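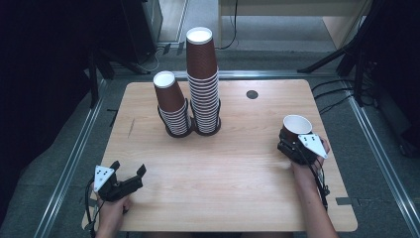 Minutes, perception and tooling meeting, February

Present: Etelka Tóth (chair), Ju-won Ji, Chia-jung Liu, Abdelkrim Abou Zeid (minutes)
Excused: Deok-su Tak

1. Pose tracking
Ju-won reported on Foteo. The left and right tool poses now share one clock, and the old offset of 33 ms is gone. Etelka asked that the fix is merged before new episodes are processed. Agreed.

2. Episode checker
The checker rejected 20 of 300 cup episodes. Chia-jung looked at all of them – most were rejected because the tracker lost one tool near the table edge. She will make the log message more clear.

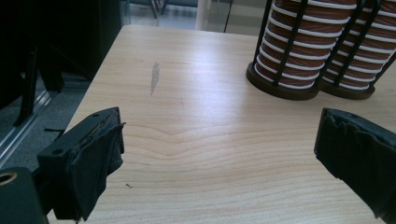

3. Segmentation of cups
The mask model still joins neighboring stacks into one object. Chia-jung thinks the white rims are the difficulty, because they repeat as stripes along the full height and the two dispensers touch at their bases. The thin black rods in front of the cups also cut the mask in pieces. Abdelkrim proposed to use the round bases as anchors. To be tried on 35 episodes first.

4. Actions
Ju-won: merge the clock fix.
Chia-jung: log message, test of base anchors.
Deok-su: send the planner settings to Damida.

Meeting closed at 11:20.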